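Notes for week two: can a machine do your chores yet?

I promised a straight answer last time, so: some of them, if you tidy up first. My robot vacuum (a Pumura, three years old, still going!) does a fine job on a bare floor and then eats a shoelace. Dishwashers are great, but I'm the one who scrapes the plates and works out where the big pot fits.

On the shop floor it's a similar story. The packing line at Orozco has an arm that fills 301 boxes an hour, all the same box, all the same way up. Hand it a mixed crate of returns and Macario Medrano has to step in. We'll go through his notes in class, so please read them.

What I want you to look for is how much of a job has been fixed in place before the machine starts. Same light, same parts, same spot? Good odds. Now think about the chore most of us do without counting it as one, driving over to pick up groceries. There's a hood in front of you, a street you've never seen, and people who walk where they like. For your worksheet, pick one of these two views and write down everything a driver has to notice before the next corner, signs and paint on the road included. Then mark which ones you'd trust a machine with. 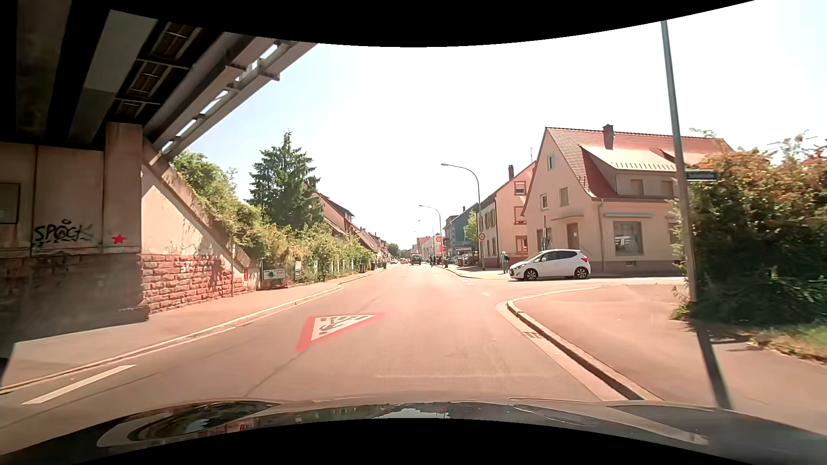
Same neighborhood, same bridge. 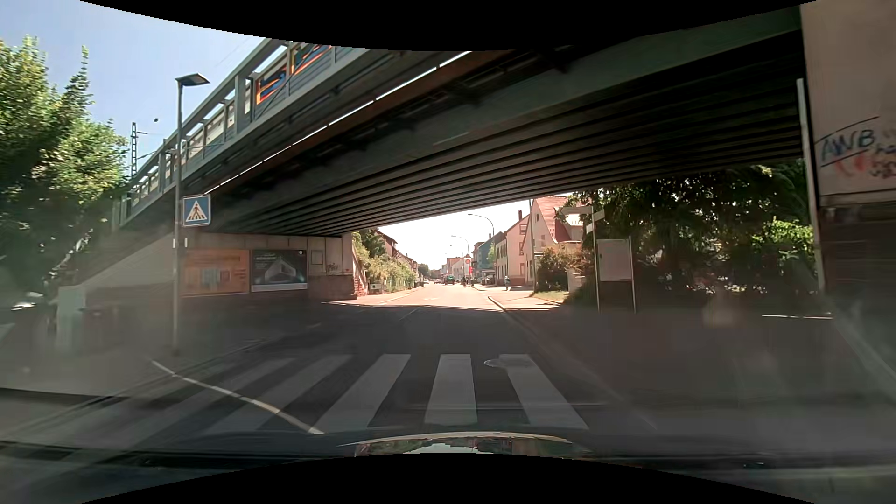 Yareli Figueroa wrote back after I sent the draft around, and she thinks I'm too gloomy: the driving part will be solved long before anything can carry the bags upstairs and put the eggs away without breaking them. Bring your own view on that, plus the worksheet.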